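Sturkdale Aquarium to close kelp gallery for filtration work

2 August 2024

The kelp gallery at Sturkdale Aquarium will close to visitors at the end of the month and is expected to reopen in January. The work covers the main exhibit tank, the quarantine system behind it and the seawater intake that feeds both. The rest of the building stays open on its normal hours.

The gallery tank holds 344 cubic meters of water and was built with rapid sand filters. These will be taken out and replaced with pressure drum units supplied by Skiveo. Each unit has its own pump and can be isolated for cleaning while the others carry the load. With the present layout, a backwash requires the whole loop to be throttled, and flow to the kelp drops for the duration.

Water motion in the exhibit will also change. Giant kelp takes up nutrients through its blades and does poorly in still water. A surge device at the north wall now moves water in one direction only. The replacement, designed by Rarka, will alternate between two outlets on a timed cycle. Light levels over the canopy will not be altered.

Fish from the gallery will be held in the quarantine system in stages. Rockfish and sheephead move first, followed by the leopard sharks, which need a round holding tank and a lower stocking density. The invertebrates on the rockwork will be moved last. Some 3,000 animals are listed on the transfer plan, most of them small anemones and sea stars.

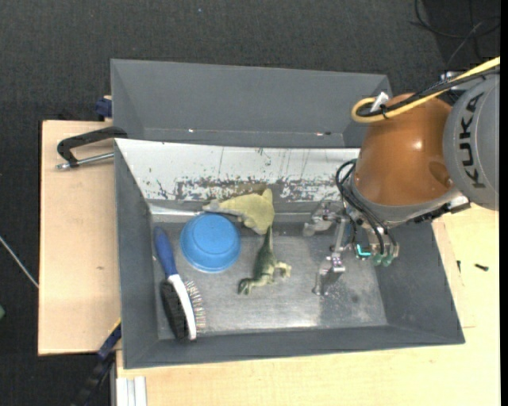 Stamatopoulos asked whether the quarantine system could carry the extra waste load through the fall, given that its biofilter was sized for new arrivals and not for a full exhibit. The aquarium's reply was that media from the old gallery filters will be transferred to the quarantine loop before any fish are moved, and that ammonia and nitrite will be tested twice daily during the first stage. If either reading rises above the set limit, the next group will stay in the gallery tank until it falls.

The intake work is the smallest part of the project but sets the schedule. The existing line draws from a depth of 60 feet and has lost capacity to mussel growth on the inner wall. A second line will be laid beside it, so that one can be shut and left without oxygen long enough to kill the growth while the other supplies the building. Laying has to be finished before the winter swell.

The acrylic viewing panel will be polished on the inside while the tank is drained. It will not be replaced. The seals around the panel were renewed during an earlier shutdown and will be inspected again before the tank is refilled.

Ticket prices are unchanged during the closure. Feeding talks normally given at the kelp tank will move to the tide pool hall, with the same start times. Dive demonstrations are suspended until the gallery reopens. Members whose passes include the behind-the-scenes tour may use them on the jellyfish culture room route or hold them over to next year.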